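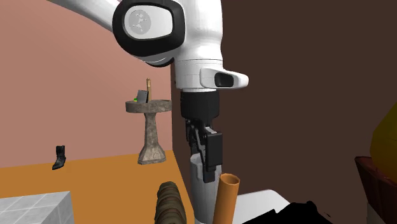
Zonurthorpe to Replace Cast-Iron Water Main Under Dvořáček Street

November 8, 2025

The Zonurthorpe water utility will replace the cast-iron main under Dvořáček Street next spring, following a pressure survey that found steady losses between the pumping station and the river crossing. Work is scheduled to begin in April and take 13 weeks.

The existing pipe has an internal diameter of 6 inches and serves 178 properties. It will be taken out of service in sections and replaced with a 10-inch ductile iron line laid in a parallel trench. Service connections will be transferred one block at a time — each transfer requires a shutoff, and residents will receive written notice the day before.

Prutico, the contractor, will pressure-test every section before it is connected to the network. Samples will also be taken for bacteriological analysis, and a section that fails will be flushed, disinfected again and retested.

"The joints are the weak point, more than the pipe wall," said Silvia Kubíček, the utility's network engineer. "Repair clamps have held, but the spacing between repairs keeps getting shorter."

Through traffic will be diverted to Flelto Road while the trench is open. Access to driveways will be kept by steel plates outside working hours. Miloslav Zeman, who manages the site for Prutico, said permanent paving will be laid after the backfill has settled.

The old main will be filled with grout and left in the ground. Water rates are not affected by the project, which is paid for from the utility's capital reserve.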